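Gridton Community Hall: The Back Room Clear-Out in Pictures

The back room at Gridton had been filling up for years. Chairs went in there after the summer fair and did not come out again. Table linen was put on whatever shelf had space. By the start of April the door opened halfway and you had to go in sideways.

We spent two weekends and a few evenings getting it sorted. This page is a record of what was in there, where it ended up, and what we still need to do. If you lent something to the hall in the past and would like it back, read through to the end, where the contact details are.

The room

It measures 232 square feet, with one window on the parking lot side and a radiator that works. The shelving is the original set put in when the hall was extended. We took everything off it, washed it down and screwed the two loose uprights back to the wall. The floor was swept and mopped twice. There is a stain near the door that will not come out.

Chairs and tables

The folding chairs are now stacked along the long wall with the newer ones in front. Please take from the front. Chairs with a strip of red tape on the back have a bad hinge and are waiting for parts, so leave those where they are.

The trestle tables stand on end behind the chairs with a strap across them. Godfrey Mfaume put the strap up and has asked that it be hooked again after use. One table had a split top and was taken to the dump.

Table linen

All of it was washed before it went back. Naheed Memon did most of this at home and sorted it by size as it dried. Long cloths are on the second shelf, square ones on the third. Napkins are in the drawer unit in sets of 12 with a band around each set. Anything with a stain that would not shift has been cut up for rags and is in the cleaning closet.

Baskets and covers

Baskets turned up in nearly every corner, some with the hall's things in them and some empty. We emptied them all, brushed them out and went through them one by one. The ones with broken handles or split weave were thrown away. The rest stay in use for the harvest supper, the raffle and the plant sale.
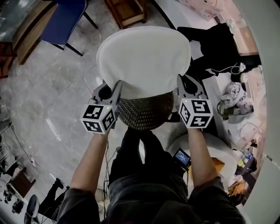
Gridton Hall House Team | Rooms, Storage and Equipment

Dark woven basket with its round white cover on top, being lifted with a hand-held gripper in each hand. The cover is soft and much wider than the basket, so it hangs over the rim.

Baskets go on the bottom shelf, under the linen. Please don't stack them inside each other when they have covers on. The covers crease and then they don't sit right. If you borrow a basket for an event, bring the cover back with it, even if you didn't use it.

Kitchen overflow

The kitchen ran out of cabinet space a long time ago and the back room took what was left. The big serving dishes, both coffee urns and the cake stands are now on the shelving unit next to the door, at waist height, so that they can be lifted without a stool. The urns were descaled and tested. One of them takes a while to get going, so switch it on at least 45 minutes before you need it.

Mixed cutlery has gone to the thrift store. The matching set stays in the kitchen.

Seasonal boxes

Decorations are packed by season in lidded boxes, labeled on the short end so that you can read them from the doorway. Frauke Bauerfeind wrote the labels and keeps the list of what is in each box. The strings of lights were plugged in and checked. Three strings were dead and have been thrown out, which leaves enough for the main hall but not for the porch.

Paperwork

We found a stack of old programs, posters and booking sheets behind the tables. Shagufta Mughal has been scanning them on Friday evenings and has reached 2,000 pages. Most are ordinary booking sheets, but there are some good posters from the dances, and we plan to hang a few of them in the entrance. The originals are in two archive boxes on the top shelf. Please ask before you take them down.

Still to do

The window latch needs replacing.
A second light fitting is needed at the far end, where it is hard to read the labels after dark.
We want hooks behind the door for aprons.
The step stool has lost one rubber foot.

Things looking for an owner

A green thermos, a child's raincoat, two casserole dishes with no names on them, a walking stick and a box of jigsaw puzzles are on the table in the entrance. They will stay there to the end of the month. After that the usable items go to the thrift store.

To claim something, or to ask where a particular item is now kept, leave a note for Morag Menzies in the house team tray at the office. The back room key is in the same place as before and needs to be signed out.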